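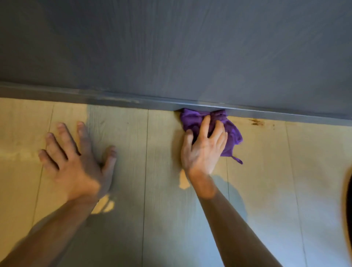
What do you use on brown marks where a laminate floor meets the baseboard? Warm water, a drop of dish soap and a cloth you've wrung out hard.

I've been doing the floor edges in the Norkstead flat this month. Dark gray wall, dark gray baseboard, pale floor. The dark parts hide a lot and the floor hides nothing.

Vacuum along the edge first with the narrow nozzle. If you skip it, the grit goes under the cloth and you drag it across the planks.

Then lay the damp cloth over the mark and leave it for a couple of minutes. Don't pour water on the floor. Laminate swells at the seams and it doesn't go back down.

Wipe along the baseboard, not out into the room. Short strokes. Fold the cloth to a clean side as soon as it picks anything up. I get through four cloths on a long wall.

I asked Tiziana Fiore what she does and she uses white vinegar cut with a lot of water. I tried it on the hallway at Durkcombe. Worked about as well as soap and smelled worse. 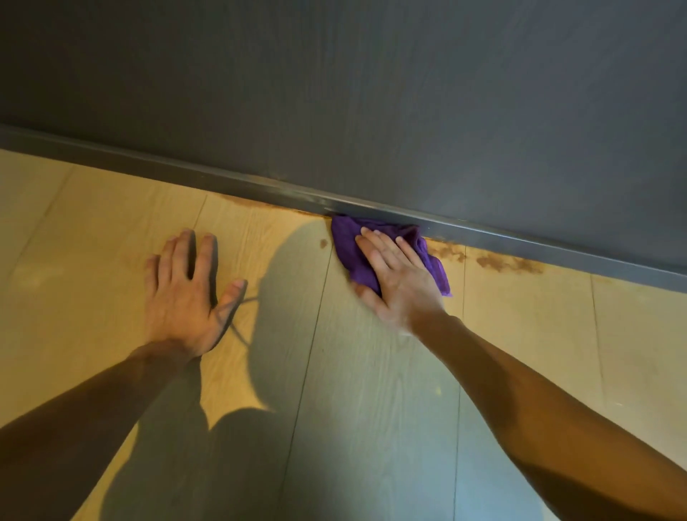

Ustyna Prokopenko wrote back to the post on vinegar that she stopped using it on laminate altogether, the finish in her kitchen went dull near the stove, and she'd go with a plastic scraper held flat for anything that has set hard.

I have a scraper like that. Fine on the flat of a plank. I keep it away from the seams, where it can catch and lift a bit of the print.

For the gap itself, where the baseboard sits on the floor, an old toothbrush. Dip it, shake it off, brush sideways. Follow with a dry cloth right away.

Pale scuffs on a dark baseboard are a separate job. Some of them are dirt and come off with the same cloth. If a scuff looks gone when it's damp and comes back when it dries, the finish is worn and more wiping won't help. Touch-up paint or leave it.

Melamine sponge: I don't use it on anything dark with a bit of shine. It leaves a flat patch that shows more than the scuff did.

I was asked about knees. Folded towel. I had gel pads and they slid on the laminate. Put your free hand flat on the floor and you can lean in without putting weight on the cloth.

I set a timer for 40 minutes and stop when it goes off, wherever I am on the wall. The rest keeps until the next evening.

Bedroom side is next. That one has a radiator pipe coming through the floor, so it'll be mostly toothbrush.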